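Comprar cerca también exige cuentas claras

El programa de compra local de Menomdale parte de una premisa razonable: el gasto que se queda en el municipio vuelve, en parte, como salarios y recaudación. El problema está en la medición. El ayuntamiento publica el número de comercios adheridos – 74 en octubre – y omite el origen de lo que venden.

Una ferretería con domicilio en la calle Lillamon que revende mercancía importada retiene el margen comercial y poco más. Un taller como Cheung, que fabrica y repara en el mismo local, retiene también la mano de obra. El distintivo del escaparate es idéntico en ambos casos. 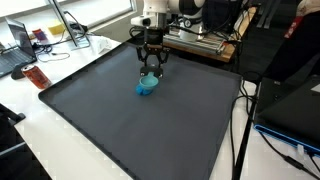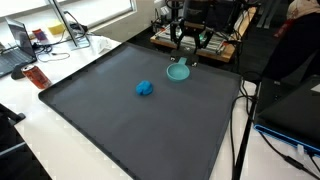 Pei-shan Kao propuso en el boletín de Urkham una escala de 3 niveles según el valor añadido generado en el término municipal. La objeción habitual es el coste administrativo. No me parece sólida: bastaría una declaración anual de 2 páginas, verificada por muestreo.

Tampoco convence el descuento único del bono municipal. De los 42 euros que recibe cada hogar, ninguno está condicionado al tipo de establecimiento. Un bono graduado daría mejor información al comprador y un incentivo medible al comerciante. Mientras no se publique ese desglose, la ordenanza no debería prorrogarse.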